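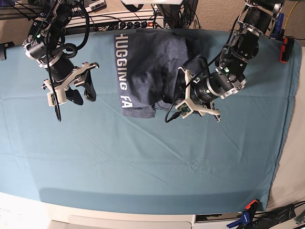
Nosura two-arm folding set, with a dark T-shirt on the teal work cloth.

Nosura Two-Arm Folding Set
Hurkar bench robots / Laundry and textiles
Availability: ships in October

Nosura is a pair of table-mounted arms for folding clothes. It comes with the Bawa control software and one Etley work cloth. It's sold to labs, print shops and small laundries that want to find out how much of the folding a machine can take over.

Can it fold the laundry yet?

Some of it. Nosura folds plain short-sleeved T-shirts, hand towels and pillowcases when they are placed on the cloth one at a time. It can start from a crumpled shirt, but a shirt laid out flat finishes sooner and comes out neater. It's slower than a person. For a household with a full basket on the weekend, we don't think it makes sense to buy one today.

It doesn't sort, match socks, turn garments right side out or carry finished items to a shelf. Fitted sheets, hooded sweatshirts and anything with long straps are outside what the software handles. Button shirts can be folded if they are already buttoned, with mixed results around the collar. A person should stay in the room while the arms are powered.

What a finished shirt looks like

The standard program ends with a rectangle, and the corners are not as square as a store fold. Sleeves can leave a small flap at the side. Most print shops using Nosura straighten the edges by hand before bagging. If the print has to face up and sit centered, choose Print Out in Bawa and allow extra time. 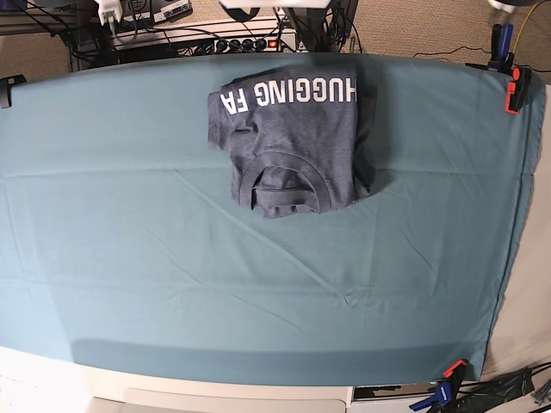 T-shirt folded to a rough rectangle with the lettering out. Cloth clamped to the table.

Work cloth

The Etley cloth should be pulled over the table and clamped at the edges. Shallow creases are fine. A loose cloth moves with the garment and is the most common cause of a missed grasp. Any spring or bar clamp that fits your table will do; clamps are not included. Replacement cloths are sold separately.

Specifications

Arms: 2, table-mounted
Reach: 610 mm per arm
Grippers: parallel jaw, curved fingers, printed housing
Finger replacement: every 1,000 folds
Saved folding programs: up to 8
Software: Bawa, runs on a separate computer (not supplied)
Mounting: flat, rigid table with a clear back edge

In the box

Left and right arms with grippers
Power supplies and cables
Etley work cloth
Spare finger set
Setup guide

Setting up

Fix both arms to the table before connecting power. Route cables behind the arms and check that none of them catches when the elbows are fully extended. Run the Bawa table check with the cloth bare, then again with one towel on it. Repeat the check whenever the cloth is changed or an arm is moved.

Dark garments need even light. If Bawa reports a lost edge on black or navy cotton, add a lamp and run the table check again before changing any grip settings.

Related items

Etley work cloth, replacement
Nosura finger set
Bawa additional seat license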